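Field Researcher, Regional Rail and Day-Trip Guides
Cavton Travel Guides, Skidville office
Contract, part time

Cavton publishes walking, rail and day-trip guides for independent travellers. The Skidville office maintains the regional series, which covers towns that can be reached and returned from in one day by public transport. We are seeking a field researcher for the next edition of the rail volume.

The position

The researcher travels each assigned route, checks the existing text against conditions on the ground and files corrections. The current edition has 475 listings. They include stations, bus connections, lookouts, museums, picnic grounds and places to eat. Each listing must be visited in person. Phone checks are accepted only for opening hours, and only where the venue was closed on the day of the visit.

The contract runs for 12 months. Field work is organised in blocks, with desk time between them for writing up. Most blocks include one or more overnight stays in self-catering accommodation.

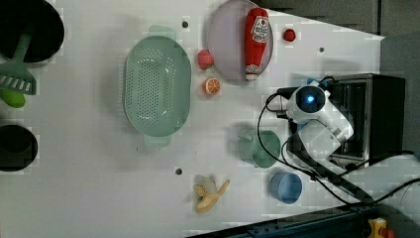
Green colander, slotted spatula and lavender-grey plate on a white tabletop.

Duties

- Travel each route in both directions and record connection times, platform changes and ticket types.
- Walk all routes described in the text and note surface, gradient, shade, water and toilets.
- Record step-free access at stations and attractions. Where access is partial, state which entrance or platform it applies to.
- Check prices, including concession and family fares.
- Correct the route maps. Mark-up is done in Gestgate, our listings system. Training is provided.
- File copy within 2 days of returning from each block.

Entries are written in house style, in the present tense, without superlatives. A standard listing is 25 words. Longer entries are commissioned separately and paid at the word rate in the contract.

Requirements

- Experience in guidebook research, timetable publishing, visitor information or a similar field.
- Ability to read a working timetable and a topographic map.
- Fitness to walk a full day on unsealed track while carrying your own gear.
- Clear written English with Australian spelling.
- A current driver's licence. Some trailheads in the outer section have no bus in the off-season, and the alternative road access has to be checked.

A second language is useful but is not required. Photography is handled separately and is not part of the role.

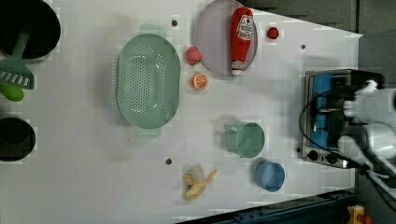
Expenses

Rail and bus fares are booked by the office. Accommodation is booked by the office at centres on the route. Meals are covered by a daily allowance, paid in arrears with the monthly invoice. Receipts are not needed for meals but must be kept for entry fees, luggage storage and taxis. Researchers do not accept free meals, rooms or admission from any business that is listed or could be listed.

Selection

Shortlisted applicants complete a paid trial on the Kratochvíl loop, a one-day circuit by train and on foot from Skidville. The trial is assessed on accuracy and completeness. Style is a secondary consideration at this stage.

How to apply

Send a résumé, two samples of factual writing and a short note listing the rail lines or regions you know well. Samples may be published or unpublished. State any period between now and June when you are not available to travel. Applications go to the regional series editor at the Skidville office, by post or through the contributors' form. Applicants who were not selected for the previous edition may apply again.

Last updated: August 29, 2018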